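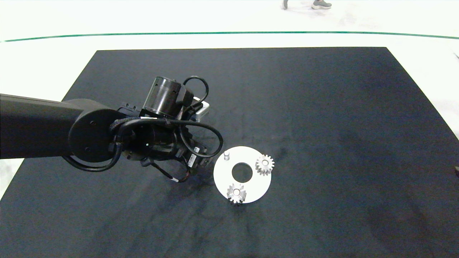 Black mat, white floor, gray shoes.

15/03/2019

Fifth day of the Orkix trial and the first one where I got a seat with a desk. Up at 5:40, coffee, drove to Silance in the rain. The lot behind the courthouse was full so I used the one by the feed store and got wet walking over.

The morning was all Cor Verbruggen. He ran the night shift at the Orkix storage yard and he is the one who found the fence cut last August. I had him down as a short witness and he was on the stand until almost noon. He speaks quietly and the judge asked him twice to move closer to the microphone. He told the jury he walked the back row a little after two in the morning, saw the door up on one of the big units, and thought a renter had forgotten to close it. Then he saw the second door up. He went back to the office and called it in from there.

The defense spent a long time on why he went back to the office when he had a phone in his pocket. He said the phone was charging. They asked where. He said in the truck. They asked where the truck was, and it went on like that. I have four pages of notes on the phone and I used one sentence of it.

What matters for the story is the gate record. The gate keeps a log every time a code goes in, and the log for that month has 1,689 entries. The state says 6 of them belong to Reinaldo Toledo on nights when he wasn't working and had no unit of his own. The defense says codes got passed around all the time. Verbruggen agreed with that, which I don't think the prosecutor liked. He said he knew of people using other people's codes, mostly drivers who didn't want to wait. On redirect he said he had never given out his own.

Toledo sat with his hands folded the whole time. Blue shirt again. His mother was in the second row and his brother came in late. I have not tried to talk to the family since Tuesday, when the brother told me no in the hallway and meant it. I will ask once more when the verdict is in and leave it there.

Lunch was half a turkey sandwich from the machine downstairs. Ward Goossens from the radio sat with me and we compared spellings. He had Clomico with a K. That is the company that lost most of the goods, the pump parts and the copper fittings. He also thought their claim was for the whole unit, so I showed him the exhibit list, where it's 1,094 separate items, some of them nothing but a box of washers. He is filing three times a day and looks tired. I file once and am tired anyway.

Afternoon was slower. A detective went through how they got the warrant for the garage on Krishnan Road. Most of it had already come out at the hearing in the winter, so I knew where it was going. New to me was that a neighbor had complained about trucks at night two weeks before the break-in was reported. Nothing was done with the complaint at the time. The detective said it was logged as a parking matter. I put that up high in the story, third paragraph. I called the police desk at the break to see if they wanted to add anything and they said they don't comment during a trial. I put that in too.

Then a long argument over photographs of the garage, with the jury sent out. The defense wants nine of them kept out. The judge said she would rule on Monday. The jury came back in for ten minutes and got sent home, and one of the alternates had already put her coat on.

Talked to Pieter Martens on the steps after. He rents two units at the yard for his painting business and has come every day on his own time. He lost two sprayers and some ladders and his deductible was $1,000, so he got close to nothing back. He doesn't seem angry at Toledo in particular. He is angry at Orkix over the lights, which he says were out along the back row for most of the summer. I asked if he had that in writing. He has an email he sent to the office and he is going to look for the reply. If he finds it I have a separate story, and I would need to get Orkix on the phone, and so far they haven't returned any of my three calls.

Wrote in the car with the heater on. 640 words, sent at 5:15. Virgil called from the desk at 5:30 to cut the phone business down further – I thought I had cut it enough – and to ask if we could say "stolen" in the headline. I said the theft itself isn't in dispute, only who did it. He went and checked with somebody and called back and said fine. Then he wanted to know the age of the detective. I don't know why. I didn't have it and it ran without.

I made one mistake today, which I caught. I had written that Verbruggen "discovered the burglary with a coworker," from my notes of the opening statement on Monday. He was alone. The coworker came on at four. Fixed it before it went, but I had it wrong in Monday's story as well, so I sent Virgil Vasiliu a correction for tomorrow's page two. He said he was glad I told him. I felt sick about it for an hour anyway. I should go back over the rest of Monday's notes this weekend and check them against the transcript, if the clerk will let me see it without paying by the page.

Home by seven. Soup. Called Dad, who had read the Thursday story and wanted to know what a pump fitting is worth. I told him it depends on the pump. He told me about his knee. The appointment got moved again.

The wiper on the driver's side is leaving a stripe right at eye level, need to get a new pair before Monday. Also need: notebooks, the narrow kind, and batteries for the recorder, even though we can't run it in the courtroom. I use it for the steps.

Monday starts at 9:30 with the ruling on the photographs, and then the state has two more witnesses, one from Clomico and one from the phone company. Ward thinks it goes to the jury by Wednesday. I think Thursday.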